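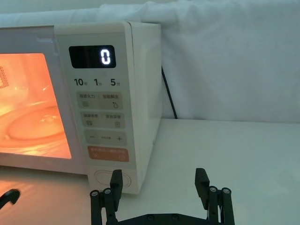
How to bring a robot arm into a workplace kitchen without upsetting the people who work there

Reading time: 5 minutes

By Naledi Coetzee
July 8, 2021

The canteen at Novthorpe reheats and plates 517 meals on a normal weekday. Much of the microwave work is now done by arms, and the kitchen staff do other things with that time. Getting there took longer than we planned, and most of the delay had to do with rosters and job sheets. The steps below are the ones I would follow if I had to set up another site tomorrow. They assume you already have an arm and a parallel gripper on a bench, and someone on hand who can program it.

Step 1. Write down the job as it is done today

Stand next to the person who does the reheating and write down every action. Opening the door is one action. Turning the plate so the handle faces out is another. At our Mnguni site the written procedure had five lines and the real job had more than twenty.

Ask what goes wrong and how they deal with it. Our staff knew which meals needed a stir halfway through, and none of that was on paper.

Step 2. Decide which parts stay with people

Go through the list with the staff in the room. Mark each action as arm, person, or undecided. Leave the undecided ones with a person for the first month.

We gave the arm the door, the time buttons and the waiting. Stirring, checking temperature with a probe and anything to do with allergies stayed with the kitchen staff. The temperature check is signed by a named person, and that did not change.

Step 3. Choose an appliance the gripper can work

Look at the controls before anything else. A single large door-release button low on the front is easy for a closed fingertip to press. Separate time buttons are good too. If the panel has keys for 10 seconds, 1 minute and 5 minutes, the arm can reach most settings with a few presses. Dials are harder, and pull handles need a firm grip and a longer swing of the arm.

Labels do not have to be in a language the staff read every day, but the people do need to know what each button does. If the panel is printed in Chinese, as on some imported models, tape a translated copy of the layout to the wall by the bench. Do not put stickers on the panel itself if the arm uses a camera to find the buttons.

Step 4. Set up the bench

Use a flat, matte surface in a plain color. A plain cloth behind the appliance helps the camera as well, provided it hangs clear of any vents. Route the power cord behind the appliance and away from the arm's path. Fix the feet so the oven cannot slide when the button is pressed - ours crept backward a little with each press until we did this.

Mark the reach of the arm on the floor with tape. Put the stop button where a person can hit it without stepping over the tape.

Step 5. Teach the presses slowly

Start with the oven unplugged and the arm at its lowest speed. Have it approach the door button, stop short, then press. Repeat until it lands on the same spot each time. Then plug in and do the time buttons, checking the display after every press. A zero on the display should mean the program goes back to the start and does not guess.

Let the kitchen staff run this stage with the programmer. At Mnguni they noticed that the arm was coming in too close to the panel on its way down, and the path was changed the same afternoon.

Step 6. Run it beside a person for 60 shifts

We used 60 shifts and I would not go lower. During this time the person can take over whenever they want and does not have to write a report about it. A tick on a sheet is enough.

Step 7. Rewrite the job sheets

Do this before the trial ends. If part of a job has gone to the arm, say what the person does in those hours and what they are paid for it. Two of our kitchen assistants moved to meal prep and one took on the daily checks of the arms, with a change of grade that was agreed in April.

Some people missed the old job. The reheating bench was where they talked to each other, and with the arm there they were spread around the kitchen. We moved the prep tables closer together, and that helped some.

Step 8. Keep the manual way working

Once every 2 weeks, switch the arm off for a full service. New staff should learn to do the job by hand first. Keep the old procedure, with the missing lines added, in a folder near the bench.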